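**Topic: How thick for a long counter run, and is the overhang too much?**

**zastetti_home** — 2019-12-15

Hello all. I read this forum since September and I learned many things, so thank you first. We are renovating the kitchen in a small apartment and I must decide the countertop before the cabinet maker closes his order list.

The long run is 251 cm, against the outside wall. At the right end comes the stove. I want a white top, quite plain, because the room gets little light. The cabinet maker (the shop is called Gullow, a small one in our town) offers two options. One is a laminate with a square front edge, the other is a solid surface, which costs 410 more for the whole kitchen. He says that with the solid surface there will be no visible joint.

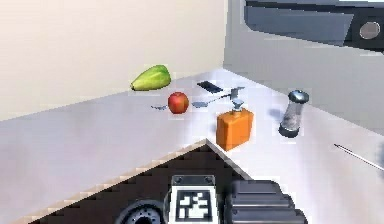

My second question is the wall. I would like to have only paint behind the counter, in a warm cream, and no tiles. My mother-in-law says I will regret this in one year. The cabinet maker says a good washable paint is enough, except near the stove. Who is right? I cook every day, with oil, but not deep frying.

And the third one: he wants to let the top stand out 5 cm in front of the doors. To me it looks like a lot.

---

**Keltton**

5 cm is too much. Ask for half of that. You will hit it with your hip each time you pass, and crumbs fall on the floor and not in your hand when you wipe. I had it in my old place.

About the paint, your mother-in-law is right.

---

**plain_oak_251**

I disagree with Keltton on the paint. We have painted wall behind the sink and the work area for six years, satin finish, three coats. I wash it with a soft sponge and a little dish soap. There is one spot which became shiny from rubbing, behind the place where I make coffee, and you see it only in the evening.

What matters more is the seam between the top and the wall. If the wall is not straight, and in old buildings it never is, you get a gap which is thin at one end and wide at the other. Ask who will fill it and with what. We had to do this twice.

---

**Keltton**

Six years and you have a shiny spot and two times the sealant. With tiles I have neither. But fine, it is a matter of taste.

---

**nguyen_k**

zastetti_home, did you measure the wall in several places? I mean the depth, at left, middle and right. Do this before you talk about material. In our kitchen the wall was bowed, and the top had to be cut to follow it. The shop charged us roughly 200 for this, and it was not in the first offer.

For white: both kinds show turmeric and red wine. On the solid surface you can sand the stain a little. On laminate you cannot, but also it goes in more slowly, in my experience.

---

**zastetti_home**

Thank you, this is very useful. I measured now and the right side is deeper than the left. So I will write to Gullow and ask if the cutting is included — he did not mention it.

For the overhang I will ask for less. For the paint I am still thinking. Maybe tiles only beside the stove and paint for the rest?

---

**plain_oak_251**

This is what I would do. Buy one can more of the same paint and keep it, the color is never the same when you order again later.

---

**Keltton**

Then please make the tiles go up to the hood and not only a small strip. The oil goes higher than you think.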